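Kollis confirm ground for second-round tie

Monday, October 7, 2013

Kollis Football Club has confirmed that the home leg of its second-round cup tie against Wuvora will be played at Enel Park, following an inspection of the ground by the competition's organisers last week.

The club had applied to stage the match at its own ground, but the main stand remains closed while repairs to the roof are carried out. With the stand out of use, the ground can hold 526 spectators, which falls below the minimum set for this stage of the competition. Enel Park has a capacity of 1014 and meets the requirements for floodlighting, changing rooms and access for away supporters.

Season ticket holders will be admitted to the tie at no extra charge and should bring their cards to the turnstiles on the evening. They do not need to apply in advance. Remaining tickets will be sold from the club office during normal opening hours, with a limit of four per person. Wuvora have been given an allocation for the seats behind the north goal.

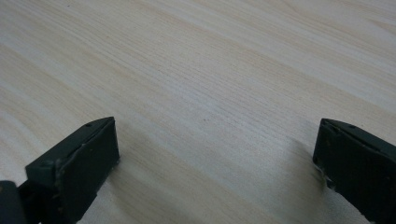

Kollis reached the second round with a 3–1 aggregate win over Ots, having drawn the away leg 1–1 before scoring twice in the second half of the return match. The attendance of 900 at that game was the club's highest of the season so far. Wuvora received a bye in the first round and will be playing their first cup fixture of the campaign.

The second leg will take place at Wuvora a week after the first. Should the sides be level on aggregate, away goals will decide the tie, followed by extra time and penalties if required. The club has asked supporters to note that Enel Park will be treated as the home ground of Kollis for this purpose.

A coach will run from the Kollis clubhouse to Enel Park and back on the night of the match. It has 50 seats – these must be booked through the club office – and will leave one hour and a half before kick-off. Parking at the ground is limited and the car park on the east side will be reserved for match officials, players and disabled supporters.

League fixtures are not affected by the change of venue. The reserve team's match against Ots has been moved to the training ground, where admission will be free. The kick-off time for that match will be published on the club noticeboard.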